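儿童眼镜选配：门店培训讲稿备注

2019年3月27日，主讲：千叶（Haruna Chiba）
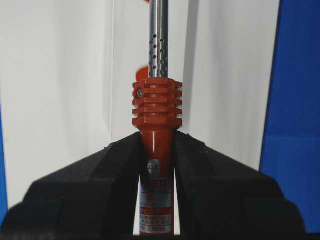 开场先说时间：前面讲20分钟，后面留给大家试戴和提问。讲义每桌一份，讲完再翻。

第一部分，镜框尺寸。
家长进店先看颜色，我们先量脸宽和瞳距。镜框总宽不要超过太阳穴外侧。Bakon系列今年有7个颜色，尺寸只有两档，小码适合学龄前，大码给小学低年级。量完再拿货，别让孩子把整排都试一遍。

第二部分，鼻托。
亚洲孩子鼻梁低，一体式鼻托容易往下滑。Gindine那款可以换软鼻托，配件在柜台左边第二个抽屉。换完让孩子低头、摇头，再看镜框位置。
（这里停一下，请樋口（Mitsuko Higuchi）上来演示镜腿调整。）

第三部分，镜腿和绑带。
镜腿弯点要落在耳根上方。太长就在弯点处调，不要剪。运动用的配绑带，绑带不要勒紧，后脑勺能伸进一根手指。

第四部分，太阳镜片。
颜色深浅和防紫外线是两回事，这个问题家长几乎每天都问。把标签上的标识指给他们看。最深的那一档不适合阴天和室内，要当面讲清楚。

第五部分，售后。
Grindunwood店去年10月登记了32副返修，其中5副是螺丝松动，当场拧好就能取走。其余多数是镜腿变形。交货时教家长双手摘戴，镜片朝上放。
Antunes店的登记表格式不同，会后发新版，下周起统一用。

提问环节。
如果有人问近视度数变化，请他们去找验光师，我们不在柜台上回答。
散会前收回试戴样品，按编号放回盒子。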